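Skorkell Community Workshop Members' Forum
Board: Projects and Builds
Topic: Two-arm sorting bench: conveyor, plush toys and next steps

Annapurna Thampi
Project lead
Posted Monday, August 23, 2021

Members have asked for a written account of the sorting bench in the rear bay. The bench is a shared build, entered in the workshop register under the name Plalon, and it remains open to any member who has completed the electrical induction.

The purpose of the build is modest. Two arms are to pick soft items from the tabletop, place them on a short conveyor, and move them from the conveyor into a bin. The work is divided into stages, and each stage must be signed off by two members before the next begins.

1. Fixed positions. Each arm is driven to taught points with nothing on the table. Signed off.

2. Single pick, left arm. The arm lowers to a plush toy, closes, lifts, and releases over the belt. In 208 logged attempts, the toy was released over the belt in all but 19. Most of the failures involved the carrot, which turns in the fingers when it is held too near the broad end. Small key rings and chains on the toys also caught in the fingers on several occasions. 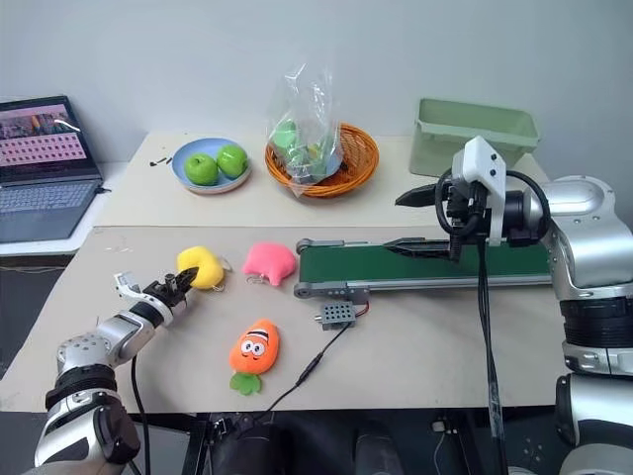 3. Transfer, right arm. The arm takes the item from the belt and places it in the green bin at the rear. This stage has been started and has not been signed off. The belt is to be stopped before the fingers close.

4. Both arms in sequence. Not started. I propose that this stage be opened in September, subject to the comments of members.

The joint limits and the taught points are kept in the Plalon folder on the shared drive. Members are requested not to edit the taught points without entering a note in the log. Comments are invited on the order of the remaining work and on the choice of test items.

----------

mill_and_lathe
Member
Reply 1

Thank you for the account. I support the project but wish to record an objection to the order of the stages.

The cables from the right wrist cross the conveyor and the tabletop and go over the front edge. When the right arm travels left, that bundle will travel with it. I would not wish to see stage 3 continued until the cables have been carried along the arm to the base and secured at each link. A loop that catches on the conveyor rail could pull a connector out of the wrist, and the workshop has no spare.

I would also ask that the conveyor supply lead be rerouted. It presently runs to the front edge, where members stand.

----------

Annapurna Thampi
Project lead
Reply 2

The objection is noted. The routing was left free during stage 1 so that the full range of the wrist could be tested, and it was not revisited. I do not agree that stage 3 must be suspended. The transfer uses a small part of the range, and the speed is presently limited to 15 percent of maximum. I will accept a condition that no member raises the limit until the cables have been secured.

----------

tratelo_user
Member
Reply 3

I have a comment on the conveyor. I built a similar one at home from the Tratelo kit, and the belt wandered toward one rail until both end brackets had been squared to the bed. Has this been checked? A soft toy will tolerate some drift. A gripper lowering to a taught point beside a metal rail will not.

May I also ask why the bin is placed at the rear? A shorter movement would be obtained by placing it at the end of the belt and allowing items to fall in. The second arm would then be unnecessary.

----------

Annapurna Thampi
Project lead
Reply 4

The brackets were squared when the conveyor was assembled, and they have not been measured since. I will add the measurement to the list.

On the second question, the member is correct that the belt could discharge directly into a bin. The project was approved as an exercise in coordinating two arms, and the register entry states this. A member who wishes to build the simpler version is free to propose it separately.

----------

son_of_a_solder
Member
Reply 5

I assisted with the stage 2 log and would like to comment on the test items. The plush toys are forgiving, and I consider that they give too favorable a result. The fingers are narrow and pointed, and on a soft body they sink in and hold. On a firm, smooth item they may slip.

I suggest that apples be adopted as the second class of item. There are two green ones on the blue plate, and the plate itself gives a useful test of picking over a raised edge. Items in a plastic bag should be excluded for the present. The overhead camera software I tried at home, Son version 12, could not find the outline of anything through clear plastic.

----------

mill_and_lathe
Member
Reply 6

I do not support the use of apples with pointed fingers. The tips will mark the skin, and juice on the belt will have to be cleaned by someone. If a firm item is wanted, a rubber ball would serve.

----------

son_of_a_solder
Member
Reply 7

A rubber ball has more grip than an apple and would not test the same thing. I would accept soft covers on the fingertips as a compromise. I have a length of silicone tubing that may fit, and I can bring it to the next open session.

----------

Annapurna Thampi
Project lead
Reply 8

The following has been entered in the log.

The speed limit remains at 15 percent until the cables of the right arm have been secured along the links. The conveyor supply lead is to be moved away from the front edge. The end brackets are to be measured before the next transfer run.

Fingertip covers may be tried on the left arm only. The choice between apples and rubber balls is deferred until the covers have been fitted.

Key rings and chains are to be removed from the toys before any further logged attempt. Attempts made with them attached will be kept in a separate column.

----------

tratelo_user
Member
Reply 9

I can lend a machinist's square for the brackets. I remain of the view that the second arm is unnecessary, and I will submit a proposal for the simpler version.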